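Flonotura Sorting Tray — shallow, translucent orange
Item 3378
Sold by Nevport Craft & Bench

Low-sided tray for small bottles, paint droppers, inks, glue, whatever's rolling around your table. Rounded corners, raised rim all the way round. See-through enough that you can spot a cap that went under something. Fits dropper bottles standing up or lying down, plus the bigger squeeze bottles if you lean them along one side.

Flat bottom, so the narrow ones don't wobble much. One color only for now — orange. Smoke gray is due in September.
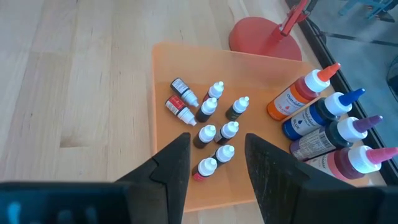
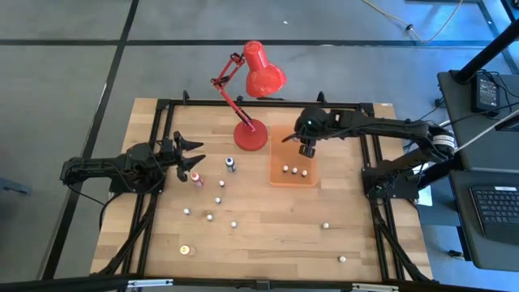
Price: $9 each, or 5 for the price of four. Ships flat-stacked in a plain carton, usually out the door in roughly 18 hours.

Care: warm water, dish soap, soft cloth. No dishwasher. No acetone, it clouds the plastic. Dried acrylic paint peels off if you soak it frist.

Bottles, lamp and table not included. If you want a lid get the Hattar tray instead, same footprint but deeper. The old Korkelell dividers do NOT fit this one, corners are wrong. We've had a few returned over that so please check befor ordering.

Bulk orders or a question about sizes — write to Ngọc Võ at the shop, replies same day mostly.

Page updated 23/02/2026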